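## 4. What Households Did With Their Oats

Before we get to the cooking itself, we would like to say a few words about the diaries, since so much of what follows leans on them. Seventy households in Jondach and the neighboring town of Parneo agreed to write down their breakfasts through the month of February, and between them they gave us 3,411 usable entries. Some were a single word ("toast"), and some ran over the back of the page and into the margins of the next day. We read all of them, and we are very grateful for the long ones!

Of these entries, 691 mention oats in some form. This is the set we work with in the rest of the section. We left out oat cookies and oat bread, although Jeanine Coppens, who did most of the first reading, argued kindly and at some length that a cookie eaten at seven in the morning is a breakfast like any other. She may well be right, and the cookie entries are kept in a separate file for anyone who would like to take up her side of the question.

### 4.1 Soaking

The habit we most wanted to learn about was soaking. Older cookbooks from the area treat it as a matter of course: the oats go into the pot with water in the evening, the lid goes on, and in the morning the pot goes straight onto the stove. We expected to find this mostly among older cooks, and we did find it there, but it was also quite common among people in their twenties, who had come to it by a different road altogether. They soak their oats in milk or yogurt, in a jar, and eat them cold. When Ekaette Nwankwo asked one young woman in Parneo whether her grandmother had made them the same way, she laughed and said her grandmother would have called it chicken feed.

The two kinds of soaking have less in common than the shared word suggests. In the older way, the soak is a preparation for cooking, and the diaries speak of it as something that saves stirring. In the newer way there is no cooking, and everything depends on how long the jar has stood. Diary writers were rather fussy on this point. Several noted the hour at which they filled the jar, and a few wrote with real disappointment about mornings when they had forgotten until bedtime was long past and the oats were still chewy at breakfast.

The type of oat matters here too. Rolled oats soften easily in cold liquid, while steel-cut oats keep a firm center, and most people who tried them cold did so only once. One household in Jondach was a happy exception. They liked the bite, and they mixed in grated apple and a spoonful of ground flaxseed, and wrote down the same breakfast nearly every day of the month without any sign of getting tired of it.

### 4.2 Salt, and when it goes in

We had not planned to write about salt at all. It was not on the diary form. Still, people brought it up again and again, and usually with an opinion attached, so Willy Verbruggen added a question about it to the follow-up visits. Most cooks who make hot porridge told us they salt it. They differed over the moment: some salt the water before the oats go in, and others wait until the porridge has thickened, saying that early salt makes the grains tough. Our own kitchen tests could not settle this. Two of us thought the early-salted bowl a little firmer, the other tasters noticed nothing, and all of the bowls were finished anyway.

With cold oats salt is hardly mentioned. Sweetness comes from fruit, honey or jam, and cinnamon turns up often enough that we wondered whether the shops had been running some kind of special on it. (Jozef Claeys went and asked. They had not.)

### 4.3 Leftovers

A last word about what happens to porridge that is not eaten. Cold jars are seldom left over, being filled for one person at a time. A pot is another matter. The thriftier diaries describe porridge pressed into a dish, chilled, sliced and fried in butter for supper, and one gives what is very nearly a full recipe, with an onion. Others thin it with milk the next morning. Jelle Vermeulen tried both, and reports that the slices hold together much better if the porridge was cooked thick to begin with and given a whole night in the refrigerator.

We should add a caution. Both towns were visited in winter, and a hot breakfast is naturally more welcome then. A set of summer diaries might well tilt toward the jar, and we hope to collect one. The households were also volunteers who enjoy talking about food, and people who grab a banana on the way to the bus are surely fewer in our pages than they are on the street. We come back to this in Section 5, together with the question of how the children's breakfasts ought to be counted when parent and child eat from the same pot.

**Figure 1.** Robotic arm and gripper above an open desktop computer tower.

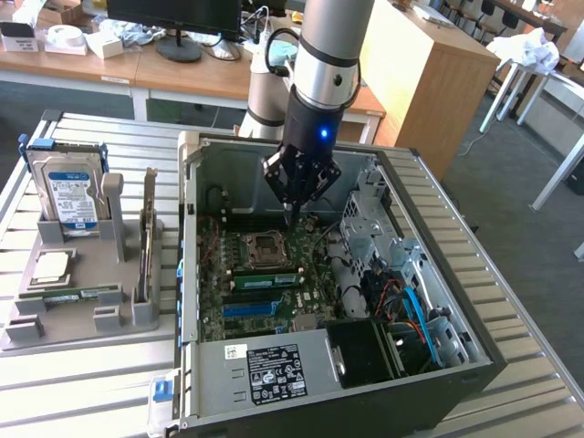

*Page last modified: November 27, 2025*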